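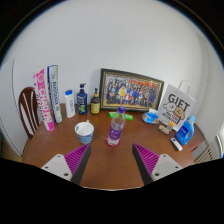

Karras hand-held gripper with magenta ribbed fingers, open in front of a purple-capped bottle.

Karras Hand-Held Gripper, Ribbed Finger Set

The Karras is a two-finger hand-held gripper for recording grasp and place tasks without an arm on the bench. The operator carries the tool, closes the fingers on the object, and moves it. The camera is fixed to the tool body, so both fingers stay in view for the whole task. Recordings can be replayed later on any arm that carries the matching Karras wrist unit.

This page covers the ribbed finger set. The flat finger set sold with the older Girotia tool is listed separately and does not share the same mounting plate.

Finger design

Each finger is a ribbed wedge with a contact strip along the inner face, bolted to a light gray plate. The wedge bends when the strip meets an object, and the tip curls inward as the middle is pushed back. On a round object this spreads the load over a longer section of the strip than a stiff finger would. On a flat box the finger stays nearly straight and behaves much like a plain parallel jaw.

The magenta color is molded in. It was picked to stand out against wood, metal, and skin tones, which makes the fingers easier to mask in software.

Fingers are sold in pairs. Replace both at the same time. A new finger is stiffer than a used one, and a mixed pair will pull the object to one side as it closes.

Bottle test

We use a plastic drink bottle as the first check on any new finger set. Thin walls show right away if the grip is too hard, and a smooth label shows if it is too weak. The bottle is gripped between the base and the shoulder, lifted, held upright, and set down on a coaster. Other objects are left on the table so that the camera software has to deal with a normal background. 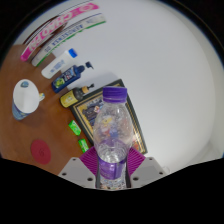 Can the ribbed fingers be used on a Modance arm?
With the adapter ring they can. The ring is not in the box and must be ordered as a separate part.

Comparison with the Girotia flat fingers

We ran the same bottle routine with both finger sets, for a total of 1,852 grasps. The operators were told to close the tool until the bottle stopped slipping and no further.

The flat fingers were faster to line up. Their edges are straight, so it is easy to judge from the camera view where contact will happen. They dented the bottle more often, mostly when the grip was above the label. The ribbed fingers needed a slightly wider approach, and new operators tended to bump the bottle with a fingertip on the way in. After a short practice period this mostly went away.

On small boxes and soft packs we found no clear difference. For thin items lying flat on a table, such as cards or single sheets, the flat fingers are the better choice - the ribbed tips are too thick to get under an edge.

Camera view

The Karras uses a wide round lens. Straight lines near the edge of the view will look curved, and upright objects there will appear to lean. Use the calibration file that comes with the tool before measuring anything from the recordings. Files made for the Pritton camera module will load but give wrong distances at close range.

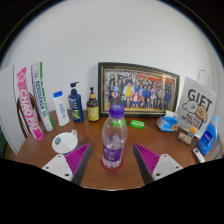
Bottle on a red coaster between the open fingers.

In the box

2 ribbed fingers with mounting plates
8 screws
3 spare contact strips
Hex key
Printed setup sheet

Notes

Wipe the contact strips with a damp cloth. Do not use solvent. Check the plate screws before each session; a loose plate shows up in the recording as a small jump when the fingers close.

Orders placed before April shipped with the earlier contact strip, which is smoother and holds less well on wet plastic. The new strip fits the same finger.

Page updated Nov 22, 2024.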